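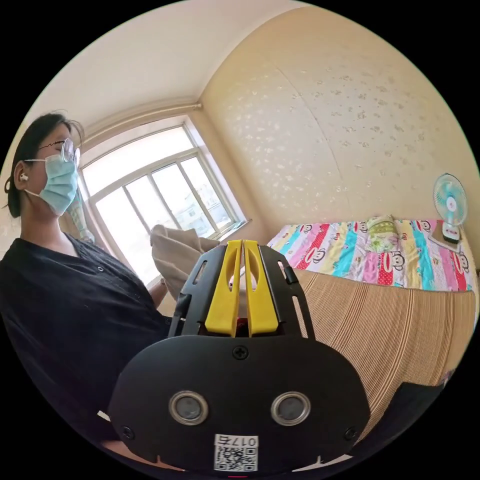
Linen gets better every summer, and I can't think of much else in a house that does. Give it 20 years of washing and line drying and a stiff, scratchy sheet turns into something you want to wrap around your shoulders at breakfast. You don't have to start with sheets, either. A plain beige cloth, the kind you can bunch up in one hand and lift to the light of a window, will teach you plenty about how a weave holds a fold. I bought my first good piece in Mivthorpe, from a mill shop with a bell on the door and a bin of seconds under the stairs, and I've been hooked ever since!

The mill belongs to Pietrzak, a small firm that still runs 14 looms in a brick shed by the river. You hear them before you turn the corner. Inside, the floor hums under your shoes and there's a smell of warm oil and hay (flax really does smell like hay, even on the spool). Bogumił Śliwiński showed me how the yarn is kept slightly damp so it won't snap, then let me run my thumb along a length fresh from the loom. It felt like cardboard. He laughed and handed me the same cloth after four washes, and I would have sworn it came from a different plant.

The company's best-known line is Estus, a mid-weight fabric brought back in 2000 after a long gap. It comes in natural, white and a gray that leans a little green. I like the natural for towels, where the slubs give you something to rub against, and the white for pillowcases. Wash it warm before you cut anything, because it shrinks, and wash it again if you're making clothes. Dry it outdoors if you have the space. Iron while damp or don't iron at all; I gave up years ago and the creases suit the cloth just fine.

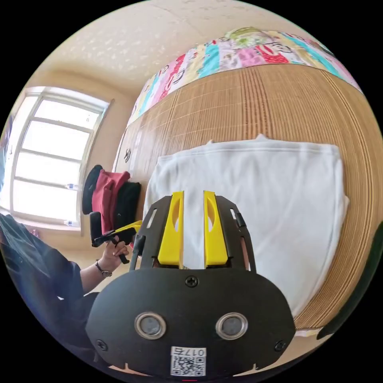
Radosław Malinowski wrote after our last fabric issue to say that we'd been too easy on the stuff. His linen towels, he said, took most of a winter to start soaking up water properly, and he nearly gave them to the dog. He also wanted us to mention fabric softener, which he blames for ruining a whole set, and he asked whether anyone had tried soaking new cloth overnight in plain cold water.

I have, and it helps. Leave it in the tub, squeeze it out by hand, and hang it up dripping. The mill's open house is in November, and if you go, head for that bin under the stairs first.

Print this article | E-mail this article

We use cookies to remember your settings. By continuing to read, you accept their use.

© 2021 Dronance Magazine. All rights reserved. Contact us | Back to top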